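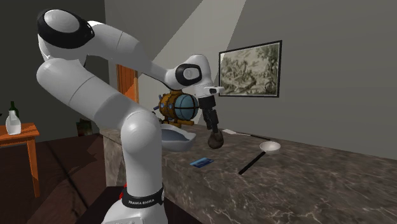 Clorkitz

Clorkitz is a system for clearing and tidying kitchen counters with a robot arm, used at the catering company Ayele in the town of Pindura. It was developed by the software firm Cerkier together with the kitchen staff of the company. The name covers both the software which controls the arm and the simulated kitchens in which each new task is prepared before it is allowed in the real workplace. In writing on working life, Clorkitz is mostly mentioned for the changes it brought to the jobs of kitchen assistants.

Contents
Background
Simulated counters
Use in the kitchen
Effects on the staff
Criticism
See also

Background

Ayele prepares meals for schools, offices and a hospital. Before the system was introduced, the clearing of counters was done by kitchen assistants between the cooking shifts. The work consisted of sorting utensils, returning bowls and mugs to their shelves, and putting aside things which did not belong in the kitchen, for example bank cards, keys and telephones left by the staff. It was the lowest paid work in the company, and many assistants left it within the first year.

The production manager, Letay Tefera, asked Cerkier for a proposal after a summer in which the evening shift could not be filled. The first agreement between the two firms was signed in July and covered only one counter. The agreement stated that no assistant would be dismissed while the trial was going on. This sentence was added at the request of Sumeya Zeleke, who represented the assistants in the talks and had worked on the evening shift herself.

The arm was put into regular service on April 20, 2021.

Simulated counters

A task in Clorkitz begins as a computer-made room. The room contains a counter, a robot arm and a number of things lying on the counter, and the arm is given one object to deal with while the others stay where they are. The position of the things is changed from one run to the next. Household objects are used together with kitchen objects, as the designers wanted the arm to meet things that have no fixed place in a kitchen.

The collection held 2621 layouts when it was last described by the company. Tekle Woldegiorgis, who led the work at Cerkier, has written that the first layouts were too orderly. The utensils lay parallel and well apart, and an arm prepared on them did badly in the real kitchen, where a ladle may lie across a tray and a spoon may be half under a cloth. Later layouts were drawn from notes kept by the assistants at the end of their shifts. They wrote down what was left on the counter and in what order they would have taken it away.

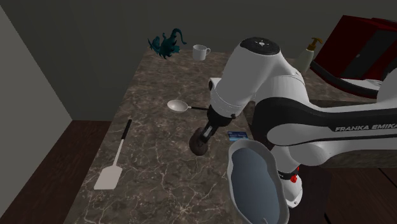 A simulated counter with a Franka Emika arm. The brown round object lies by the gripper, with a spoon and a white spatula to the left.

Round and lumpy objects have a group of layouts of their own. They offer no handle, they can roll when they are touched from the side, and two fingers have to close on them near the widest part. According to the project notes, the assistants helped here also. Yabsira Seyoum, at that time an assistant on the morning shift, pointed out that a person first stops a rolling potato with the hand and only then takes it. A similar slow first contact was afterwards written into the control software.

Each task must pass 400 runs in the simulated room before it is tried in the kitchen. A run is stopped if the arm touches another object with more force than is allowed, and a person then looks at the recording and writes the cause in a log.

Use in the kitchen

In the kitchen the arm works in the pauses between cooking shifts. Persons are not allowed at the counter while it moves. A pause lasts 30 minutes, and what has not been cleared in that time is cleared by hand. Knives and hot vessels are excluded from the system and have always been handled by the staff.

The arm sets unknown objects aside on a tray at the end of the counter. The tray is emptied by the person on duty, who also decides if the object should be added to the simulated rooms.

Effects on the staff

The number of assistants in the company did not change during the trial, but their duties did. Three assistants were trained as layout editors. They build new rooms, look at stopped runs and judge whether the arm has put a thing down in a sensible place. Seyoum was the first of them. The post is paid at the same level as that of a junior cook, and it is done sitting, which was important for older members of the group.

For the other assistants the change was smaller. They spend less time on sorting and more on portioning and on cleaning floors and machines. Some of them have said that the day became more regular. Others missed the clearing work, as it was the part of the shift in which it was possible to talk. Zeleke later obtained a second paid break for the evening shift, partly on this ground.

The assistants also had to take up new habits. Towels must be hung up before the arm starts, and bowls may not be stacked inside each other with wet spoons between them. In the first months these rules were felt as extra work done for the machine, and a part of them was removed after complaints.

Criticism

The labour researcher Wanda Baran has questioned how the gains were shared. In her study of Pindura kitchens she argues that the knowledge in the layouts came from the assistants, while the rights to the collection belong to Cerkier alone. The assistants were paid for the hours they spent on the notes, and they receive nothing when the layouts are used for another customer. Cerkier has answered that the notes were only one source among several.

Baran also remarks that the editor posts were given to persons who already read technical English well, and that the course was not offered in other languages. Ayele has since had the teaching material translated, although no further editors have been appointed.

A different objection concerns the simulated rooms themselves. They show tidy homes more often than busy workplaces, and steam, grease and poor light are missing from them. Woldegiorgis has accepted this point. The stopped runs in the real kitchen are for this reason logged separately from those in simulation.

See also
Kitchen assistant
Industrial catering
Robot simulation
Job redesign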